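Rikdale Paired Grippers, soft pads
October — by the Vodwood workshop desk
3 min read

Every few months a customer writes to ask whether the Rikdale pair will do the washing-up. It won't. It will pick up a paper cup, which is where most of the trade has got to, and we would like to sell it to you on that basis.

The Rikdale is a set of two-fingered grippers, sold as a left and a right, with soft pads and pivoting joints. You hold them yourself. The idea is that you do a chore with them at your own desk or bench, at a sensible speed, and the record of it goes towards teaching an arm to do the same. The arm is not included. Nor is the patience.

Cups are a good first job. They are light, they crush if you are heavy-handed, and a tall one with a slippery side behaves nothing like a short one in a cardboard sleeve. Stacking them sounds like something you would give a toddler. The toddler would be quicker, and would ask for juice.

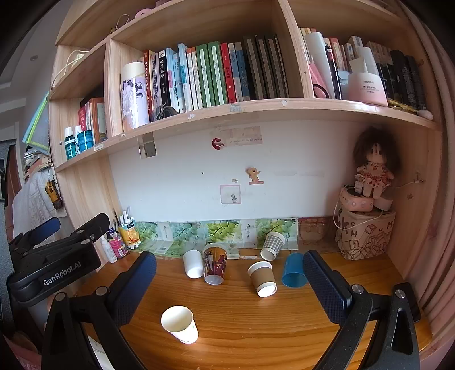
We'd suggest leaving the rest of the desk as you normally keep it. A machine that has only ever met a bare white table goes to pieces at the sight of a pen pot, and there are pen pots in most homes. Our tester in Titville works on a kitchen worktop that hasn't been clear in living memory, and her results travel better than ours do.

So, can machines do chores yet? On our own bench, an arm trained with the Rikdale put away 18 cups out of 29 without help. It dropped most of the others and squashed two. For shop-floor work, where the same part turns up in the same tray all day, things look far rosier. For a teenager's bedroom we would give it a good few years.

What you get
Two grippers, left and right
One spare set of pads
Wrist straps
A printed guide, 13 pages, two of them useful

Price: £485 the pair. Spare pads are sold separately and you will want some — they pick up grease, fluff and biscuit.

Fits the Hutapea bench mount, old and new pattern. The old one needs the longer screw, which used to come in the bag and now has to be asked for.

Care: wipe the pads with a damp cloth and let them dry before use. Don't put them in the dishwasher. Don't ask the arm to put them in the dishwasher either, as one customer did, and we had to send him a new set.

Returns accepted if unused. Grippers that come back with jam on the joints count as used.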